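**March, Friday, bench 2, late shift**

Picked up where the morning left off. Leonora had the arm on the orange-cap bottles again and asked me to watch the first hour and write it up, so these are my notes and she can argue with them.

What Drumier sold us: the arm sorts returned bottles, so the person at the bench doesn't have to. The quote says 99 an hour. Our hand rate at this bench was 70 on an ordinary day, with a person who also swept, answered the phone and pulled the leakers. I would like somebody to put those last things in the comparison before it goes upstairs.

Setup as run:

- wrist camera on, same speed as yesterday
- ribbed pads, not the flat ones (flat ones are in the drawer with the tape on it)
- mixed returns from the Flastamberg crates, no pre-sorting, on my insistence
- one person standing by, me

The no pre-sorting part matters. At the demo the bottles had been picked over beforehand and they all came in the same way up. Ours don't. They come with film hanging off them, lying on top of other film, at whatever angle they fell. The red-and-white seals are the worst of it. Some come whole, some half peeled, and the tear is never in the same spot. By hand you feel the loose bit with your thumb and hold it out of the way without thinking. Try writing that down as a procedure. I spent twenty minutes on it and crossed it all out.

Closeup from the wrist camera, pad against the tapered end of the cap, right next to the torn seal:

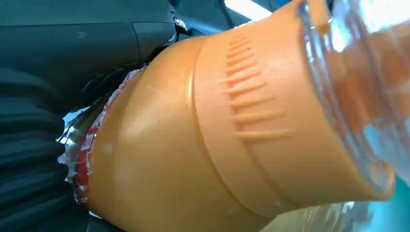
Anneliese disagrees with me about the 70. She says the hand rate was never that steady, that it dropped badly after lunch, and that if we are going to hold Drumier to its number we should stop being sentimental about ours. She also says she did that job for two winters and her wrists would vote for the machine. Fair enough. I've written it in because she asked me to, and the wrists are a better argument than anything in the quote.

I still don't think it answers the question of what she does now. Before, she sorted bottles. Since the arm came in she sits beside it, clears film out of the pads, presses resume, and fills in the stop sheet. The stop sheet is new. There was no form for a person pausing to pull a bit of plastic off a bottle. So the job has gone from tiring and a little bit skilled to less tiring and mostly waiting, and the pay grade discussion has already started in the wrong direction. Dale heard "attendant" used in the planning meeting. Nobody on the floor has been asked about that word.

Counts from the stop sheets, all week, this bench only: 199 stops. Drumier's support line wants them split into "operator" and "product" causes. I can't find a box for "machine." I have been putting film snags under product and adding a note every time, and Yung-ching is doing the same on the early shift so at least we are wrong in the same way.

Things I would want before anyone signs for the second arm:

1. A full week on unsorted crates, with the person's time logged as well as the arm's.
2. Pads checked for film at the end of each shift. We have been doing it when we remember.
3. Something in writing on grades and hours for whoever stands by. Jacqueline says she'll raise it. I'd like it raised before the order goes in.
4. A straight answer on who clears a snag when the bench is unattended, given that "runs unattended" is on page 2 of the quote.

To be fair to it, I'd keep the arm for the heavy crates tomorrow if it were up to me. The lifting was hurting people and I won't pretend otherwise. It's the sorting I'm not sold on.

Left for the early shift: pads are off and on the blue cloth, spare set is in Leonora's cupboard, ask her for the key. Pinudcombe crates are stacked by the door and haven't been opened. Please don't tidy them before they go through.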